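Section 6: Fitting and levelling the worktop

Read this section through once before you start. It covers the Rangel worktop when fitted to a Furnano base frame in a playroom, utility room or hobby room. If you have the Murine wall brackets in place of the base frame, go to Section 11.

Before you begin

The worktop should lie flat indoors for a full day in the room where it will be used. Leave the wrapping open at both ends so that air can move through it. Do not lean the worktop against a radiator or leave it in direct sun.

You will need a spirit level, a pencil, a tape measure, the hex key from bag C and a crosshead screwdriver. A power driver may be used for steps 1 to 3 only, on its lowest setting.

CAUTION: The worktop is heavy. Two adults are needed to lift it. Carry it on its long edge and not flat.

6.1 Setting the frame

1. Stand the frame where you want it and leave a gap of 11 mm between the back rail and the wall.

2. Screw the four feet fully in, then turn each one out by two full turns.

3. Place the spirit level along the front rail. Adjust the front feet until the bubble is central.

4. Repeat along both side rails, adjusting the back feet only.

5. Go back to the front rail and check it again. Old floors can take several rounds of this.

Note: On tiled floors, keep the feet off the grout lines where you can. A foot resting in a joint will creep over time and the top will go out of level. If the spacing of your tiles makes this impossible, use the wide foot pads (part 1287, sold separately).

6.2 Fixing the worktop

1. Lift the worktop on to the frame with the drilled face down.

2. Line up the back edge with the marks on the side rails. The front will overhang slightly.

3. Push the short bolts up through the slots in the frame and turn them by hand until they bite. Do not use a power driver here.

4. When all the bolts are in, tighten them with the hex key, working from the middle outwards.

5. Stop when the washer will no longer turn under your finger. Tightening further can lift the surface around the bolt hole.

If a bolt will not start, loosen the ones on either side and shift the top a little. The slots allow for movement in both directions.

6.3 Checking the surface

Check the finished surface in several places, and include the corners. A spirit level shows whether the top slopes, but it will not show a shallow dip. For that, lay a straight edge across the top and look for light underneath. Small blocks or tiles with flat faces are also useful, as they rock when the surface below them is uneven. 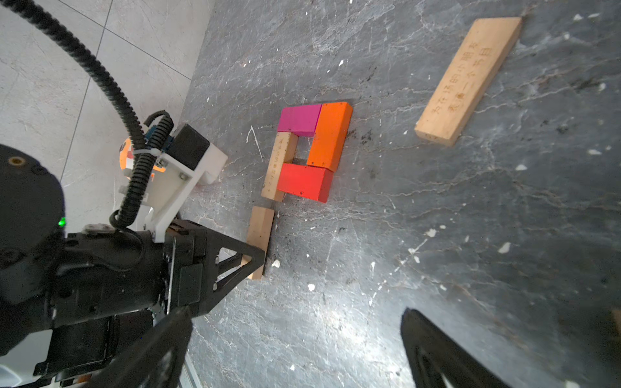
Fig. 6c. Wooden blocks on a dark marble-patterned top.

If you find a dip near a bolt, slacken that bolt by a quarter turn and check again. If the dip is away from any bolt, look along the rail beneath it for a stray screw or a piece of packing foam.

Do not plane or sand the top. This breaks the seal and ends the guarantee – even if the mark is small.

6.4 Sealing the back edge

Sealing is only needed where water is likely to be used. Run a thin bead of clear sealant along the gap and smooth it with a damp cloth. Leave it overnight before putting anything against it. Oluvmont sealant strip may be used in place of a bead, but the wall must be clean and free of loose paint.

6.5 Care

Wipe with warm water and a little washing-up liquid. Dry with a soft cloth. Dried paint specks can be softened with a wet cloth left in place for a few minutes, then lifted with a plastic scraper. Metal scrapers, wire wool and cream cleaners will dull the finish, and the damage shows most on the darker colours.

Put a mat under anything hot. Glue guns should always be stood on their own rest.

Check the bolts after the first month and then once a year. In a heated room the frame may settle a little during the first winter – a small adjustment to the feet is normal.

CAUTION: Spread heavy items over the whole top. Do not stand or sit on the front overhang.

Text for this section revised by Alcides Brito, 9 November 2024. For spare bolts and feet, see the parts list in Section 11.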